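Packing up the kitchen

2006-06-17

The lease on the Ullonlow place runs out in nine days, so most evenings now go to boxes. I started in March with good intentions and did one closet. Everything else was left for this month.

Books went first. I had over 700 and kept the ones I expect to open again. Ayana Tesfamariam took two bags of cookbooks and the rest went to the used store on Hudberg, where they gave me store credit I won't be around to spend.

The kitchen is slower. Big pots are easy. The small stuff has no natural box, and I keep finding more of it at the back of the drawers.

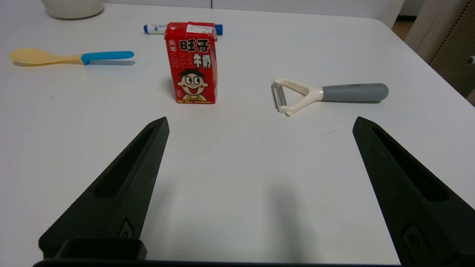
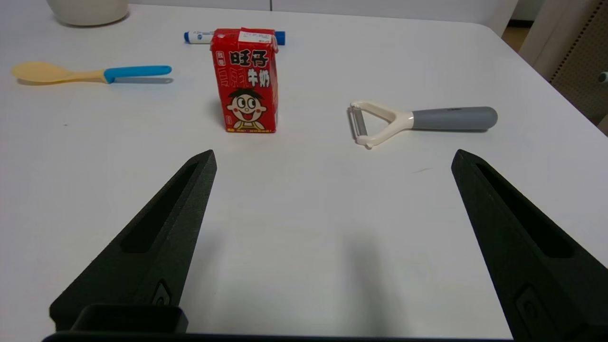
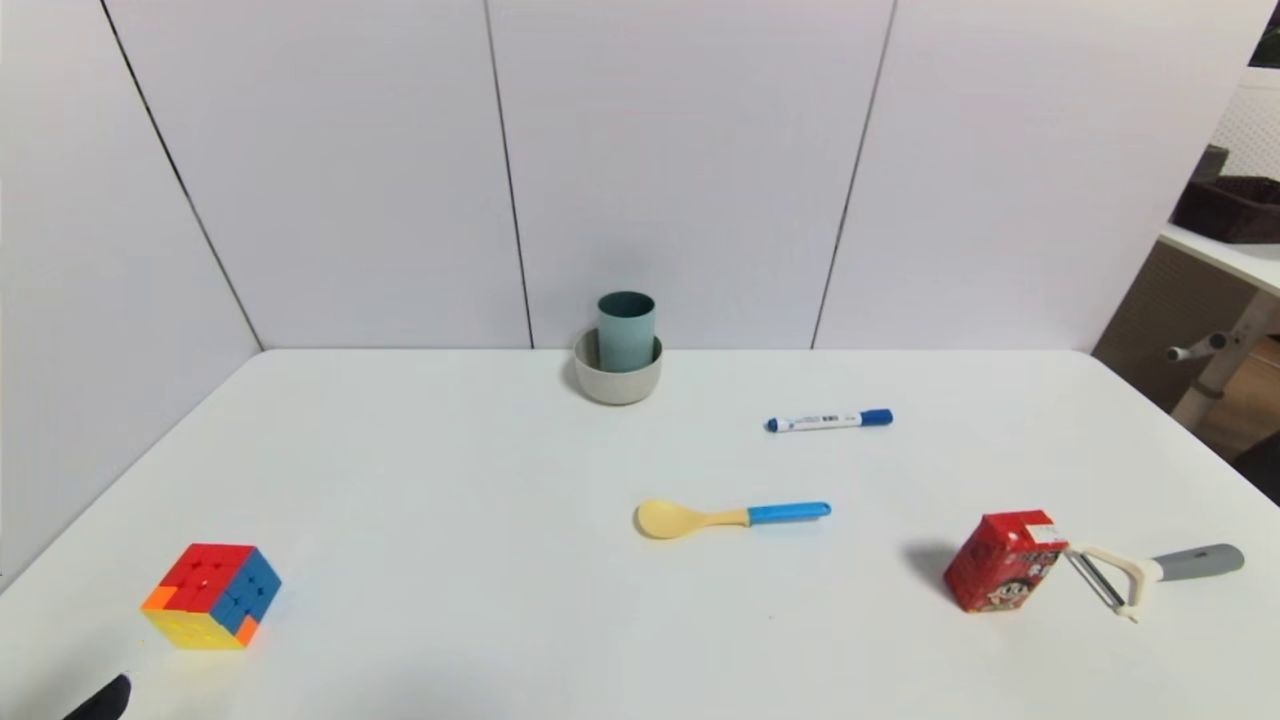
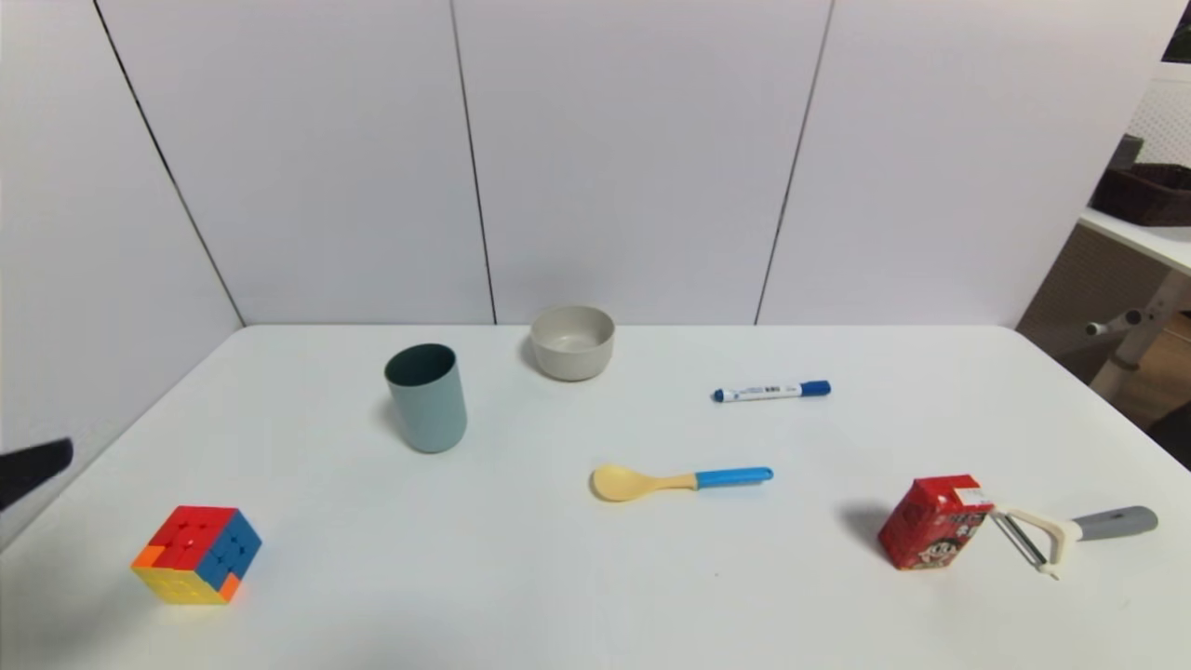 My rule for drawers is to empty the whole thing before deciding on any of it. If I pick through while it's still in the drawer I keep all of it. Duplicates go in the giveaway bag. Anything I had to think about for more than a minute goes too, except my grandmother's sifter.

Moges quoted me for the truck with two men, four hours minimum, stairs extra. The new apartment in Wastside is on the ground floor, so I only pay for stairs at this end. I still need to measure the couch against the front door over there. The landlord says the last tenant had a bigger one, but I'd like to see the number on a tape.

Phone gets switched over the day after the move. Email will work before that if you need me.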